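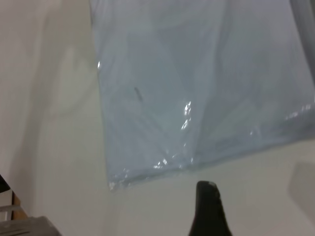

Where Do the Blue Bags Go? A Project on Film Plastic at Home

Fall project report, Environmental Studies, submitted September 17, 2020

When our class was told to pick one ordinary thing and follow it for the whole summer, I chose the plastic bag, mostly out of guilt. My family lives in Starkside, where the recycling truck takes bottles and cans but will not touch anything soft and crinkly, and so we had (I am a little embarrassed to write this) a kitchen drawer that would no longer close. Every bag that came into the house went into that drawer, and very few ever came out again.

For the month of July I kept every piece of film plastic my household brought home: bread bags, produce bags, the wrap from paper towels, and those big pale blue see-through bags, which became my favorites because you can almost tell what is inside them but never quite. I smoothed each one flat on the table, wrote it down in a notebook, and sorted it by what it had carried. By the end of the month I had 129 pieces, and they weighed next to nothing and took up half my closet!

Counting was harder than I expected. A bag inside another bag is easy to miss, and thin film likes to stick to itself, so I recounted the first week twice and got a different number each time. After that I gave every piece a good shake before writing it down. I also learned to sort in the evening with the ceiling fan off, after one very silly afternoon of chasing produce bags down the hallway.

For the second part I asked our neighbors on Hokberg Street whether they saved their bags, and 60 households were kind enough to answer. Most of them said yes, they saved them, and then when I asked what for, there was usually a pause. Trash can liners came up a lot, and so did wet swimsuits and muddy shoes. A few people carried theirs to the collection bin at the Fortin market, and several others had no idea the bin existed, even though they shopped there every week.

The larger bags really did get used again in our house, some of them three or four times, for blankets and winter coats. The small produce bags almost never were. They tear when you untie the knot, so I have started leaving them untied, and my mother has switched to a mesh bag for onions. The drawer closes now. I plan to repeat the count next July with the same notebook and see what the number is.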